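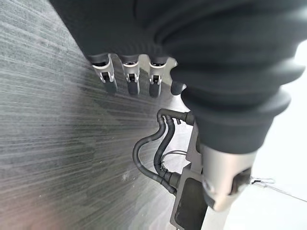

Trulcombe Wrist-View Hand Data: Data Card

Version 5, released Jan 1, 2019
Contact: Esmaeil Tehrani, Ellow Laboratory

Summary

This release supports research on estimating finger pose from a wrist camera alone. The hand has metal finger bases and dark fingertips, and the forearm is covered by a black fabric sleeve. Hoses and cables pass through the view and are left unmasked.

Contents

The release holds 2,000 short recordings. Of these, 700 carry joint labels taken from the hand's own encoders. The remainder are unlabeled and are intended for pretraining.

Method

The baseline, Amini, predicts joint angles from single images. A second model, Flultar, adds a short history of motor commands. Both were trained on the same split, and 101 labeled recordings were held out for testing.

Result

Flultar gave lower error than Amini on every finger. The gain was largest for the thumb, which is often partly hidden by the sleeve. Neither model was reliable where the fingertips were close to a gray surface of similar tone.

Known limits

Bright backgrounds are often overexposed, and no correction has been applied. All recordings come from one hand. Labels do not include contact force.

Use

The data may be used for research and teaching. Published work should name the release version. Errors in the labels should be reported to the contact above with the recording number; corrections received before May will be included in the next version.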